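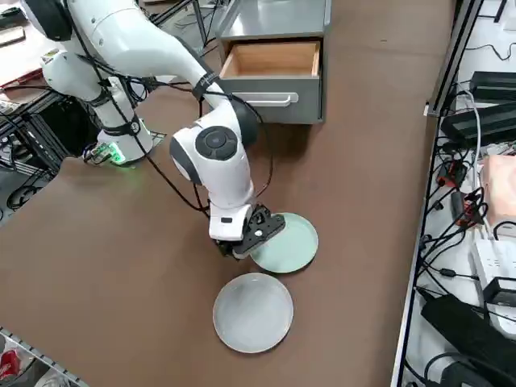 The arm at Saltham, with the green plate and the pale one.

The gripper went down to the rim of the green plate, and Eun-seong Geum put her hand on the stop button and kept it there.

"Hold it," she said.

Miłosz held it. On his screen the numbers of the sixth joint stood still, except the last one, which went up and down between two values like a person who cannot choose a chair.

"You see it?" she asked.

"I see it. It is the cable."

"It is never the cable. Everybody says the cable."

She had come to Saltham on 16th April to repair this arm, with one bag and a letter from the Flunham office which said the work would take two days. It was now the fifth day. She had changed the fingers of the gripper. She had taught again all the points, first over the bare table and then with the plates. Every morning the arm was good, and every afternoon it came to the rim a little too far to the left and pressed where it should only touch.

Miłosz Kaczmarczyk was twenty-three and he had been alone with the machine for the whole winter. Before him it belonged to Todor Dumitrescu, who left a notebook with 1,492 lines in it, all in pencil. Eun-seong read the notebook at night in her hotel. Most of the lines were short. "Belt noise, none after oil." "Zero again." "Zero again." Then, in August, one longer line: "Strap near elbow moved by me, better, do not know why."

She had read this line three times and had not told Miłosz about it. She did not want to be the person who says the cable.

"What is the temperature in the room?" she asked.

"Same as yesterday."

"And the lamp at the window, do you turn it on after lunch?"

"There is no lamp. It was Todor's lamp. He took it home."

She took her hand from the button and walked to the other side of the table. From there she could look at the elbow from behind. The cables made a loop beside the joint, and one of the two straps held them to the arm there. She cut the power, waited, and bent the joint by hand, slowly, as far as it goes when it reaches for the plate. The loop became smaller. Near the end she felt it pull — very soft, like a child who pulls a sleeve.

She did it again to be sure.

"In the morning the cable is cold," Miłosz said carefully. "Then we run it 1,000 times and it is warm. Maybe it sits differently."

"Maybe."

She opened the strap, gave the loop the width of two fingers more, and closed it. Then she asked for the notebook. Miłosz looked for a pencil and found only a pen, and she wrote with the pen, under Todor's last line. It looked too dark on the page.

"What did you write?" he asked.

"Strap near elbow moved by me." She gave him back the pen. "Start it from the beginning, please. And don't tell Flunham before the afternoon."

He sat down and put the power on. Eun-seong pulled a stool to the table and looked at the green plate, and waited for the arm to come.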